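Skillau, two months before the October market. Radek Jurčo is up early, glazing. Has been since he left the tile works – 17 years, no pension worth talking about.

His bowls go for 18 each. Cheap. Too cheap, says Svetozár Sýkora, who runs the Cinari shop down the hill and takes 2 crates a month. "He could ask double and they'd still go." Jurčo shrugs. Doesnt like haggling, doesn't like the phone either.
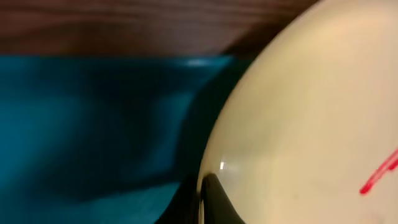 The kiln is the real worry. Old, hungry, cracked door. A new one means a loan, and the bank wants figures he has never writen down. So he patches it. Fires again at night, when power is cheaper.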